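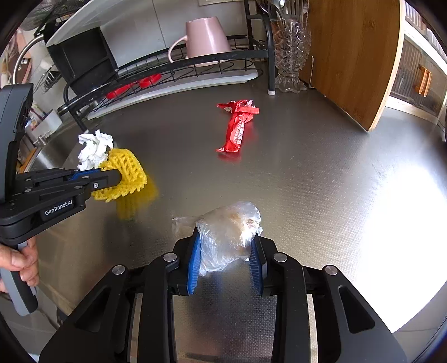 Apprendre à un bras à saisir des objets mous : comment organiser nos démonstrations ?

Libor Rusnák
août 2021

Bonjour à toutes et à tous ! Je m'occupe de l'atelier robotique du lycée de Tronville et on s'est lancés dans un projet qui nous emballe complètement : débarrasser un plan de travail de cuisine de ses petits déchets légers (sachets, papiers de bonbons, filets à fruits, mouchoirs). On enregistre nos gestes avec deux pinces tenues à la main, une par main, puis on entraîne un modèle sur ces enregistrements. Le but est de présenter quelque chose qui marche aux rencontres Grekau, en janvier.

On a déjà 258 démonstrations et les élèves en redemandent ! Avec les objets rigides, tout va bien. Dès que c'est mou, par contre, le bras arrive au bon endroit, hésite, referme trop haut et repart à vide. Pour le plastique transparent c'est encore pire, il vise parfois le reflet dans l'inox. C'est assez comique à voir, et la première fois tout l'atelier a applaudi.

Mes doutes du moment :
Faut-il froisser les objets autrement avant chaque prise, ou garder la même forme le temps que le modèle comprenne ?
Est-ce qu'on laisse l'égouttoir et la vaisselle derrière, ou est-ce qu'on dégage tout ?
Et quand une main attend pendant que l'autre travaille, est-ce gênant de la garder dans le champ avec un objet dans les doigts ?

J'ajoute qu'on travaille toujours sur le même plan en inox, contre l'évier, et que je n'ai pas très envie de déménager. Merci d'avance, je prends toutes les idées, même les bizarres !

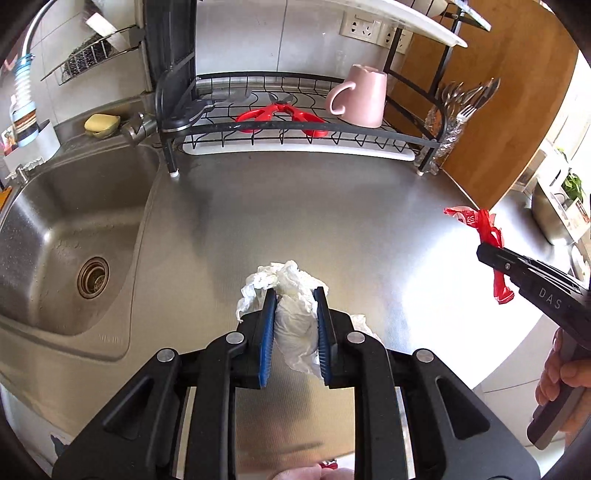 Vlastimil Trnka

Quel beau sujet pour un lycée ! Je réponds dans le désordre.

Froissez, froissez, froissez ! Un sachet n'a jamais deux fois la même forme, et si vous le reposez toujours pareil, le modèle apprend cette forme-là et rien d'autre. Chez nous, à Vumurmont, on lâchait l'objet d'un peu haut entre deux prises et on le prenait comme il tombait. On a mis de côté 80 enregistrements qu'on n'a jamais montrés au modèle, uniquement pour le tester, et c'est la meilleure décision de toute l'année (j'aurais dû commencer par là).

Pour la fermeture trop haute, regardez vos propres gestes. Nos élèves pinçaient le bord du papier du bout des doigts, très délicatement, parce qu'ils voyaient ce qu'ils faisaient. Un bras n'a pas cette finesse. Descendez franchement, prenez de la matière entre les patins, marquez un petit arrêt une fois la pince fermée, et seulement ensuite remontez. Toujours dans cet ordre, quelle que soit la personne qui tient la poignée.

La vaisselle, laissez-la, mais changez-la de place d'une séance à l'autre. Le reflet, c'est plus pénible. Essayez à plusieurs heures de la journée, volet ouvert puis à moitié baissé, et notez la lumière dans le nom de la séance. Si toutes vos prises de sachets transparents ont été faites sous le même soleil, je ne suis pas surpris que le bras vise à côté.

Pour la main qui attend, aucun souci chez nous tant qu'elle attend vraiment. Si elle gigote, le modèle gigote aussi, et c'est long à corriger !

Kratochvíl

Achetez un autre plan de travail, l'inox c'est l'enfer. Sinon une plaque mate posée dessus.

Libor Rusnák

Merci à vous deux ! La plaque mate, on va essayer pour comparer, mais je tiens à mon inox, les cuisines en sont pleines. Vlastimil, l'arrêt pince fermée, on ne le faisait jamais. On a refait 13 prises hier soir avec cette consigne et les courbes sont déjà beaucoup plus propres, on voit enfin où finit la saisie et où commence la montée. Je relance l'entraînement ce week-end. Une dernière chose : ton arrêt, tu le fais durer combien de temps ?

Vlastimil Trnka

Le temps de dire « hop » dans sa tête. Vraiment, on n'a rien trouvé de plus scientifique. Et poste tes courbes, ça m'intéresse !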